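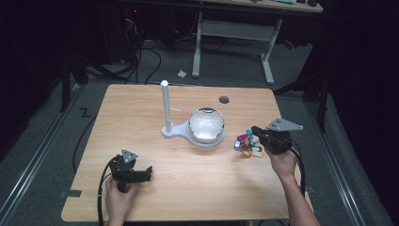 How to Sort Out the Keys in a House You Just Bought

The seller of our place in Novevville left us a working dishwasher, a dead fern and a coffee can of keys. The house is 1,624 square feet. Judging by the can, it used to be a castle. If you have inherited something similar, set aside a rainy afternoon and work through it like this.

Step 1. Dump and divide

Empty everything onto a table with decent light. Make one pile for house keys, one for padlock keys, one for tiny keys that open diaries and filing cabinets, and one for car keys to cars you don't own. The last pile can go to metal recycling along with any hopes you had.

Step 2. Walk the house

Start at the front door and go clockwise, with the house pile in your pocket. Try each key gently. If it doesn't slide in, it isn't the one, and forcing it will leave you with half a key and a locksmith's bill. Check the garage side door, the shed, the mailbox and the crawl space hatch. Old window locks count too. I forgot ours and had to do a second lap, to the delight of the neighbors.

Step 3. Label as you go

Tag a key the moment it turns something. You will not remember later. Colored plastic tags are cheap, and a color per area works well: one for outside doors, another for sheds and gates. Write "back" or "shed" and never your street address, unless you'd like to be very helpful to whoever finds it on the bus.

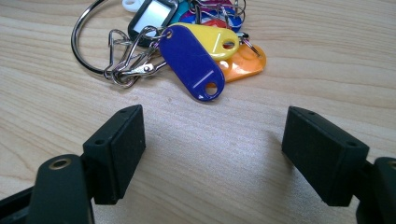 Why not just rekey the whole place on day one and skip all this, a reader wanted to know. Fair enough. You should rekey the outside doors, and soon, because you have no idea who else has a copy. But a locksmith will charge by the cylinder, and you'll still have the shed, the mailbox and the gate to figure out. Do the walk first and hand over a list.

Step 4. Deal with stiff locks

A key that goes in but won't turn may be the right key in a neglected lock. Puff in a little dry graphite and try again. Skip the cooking oil. I know it's right there in the kitchen.

Step 5. Make spares

Two copies of each outside key is plenty. Try the copies before you leave the parking lot if you can talk the store into a test lock, or at least before you lock yourself out with one.
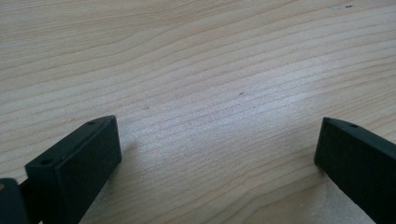

What to do with the leftovers

Put the mystery keys in an envelope, write the month on it and leave it in a drawer for a year. Ours says May. So far it has given us the key to the attic cupboard, which contained another fern.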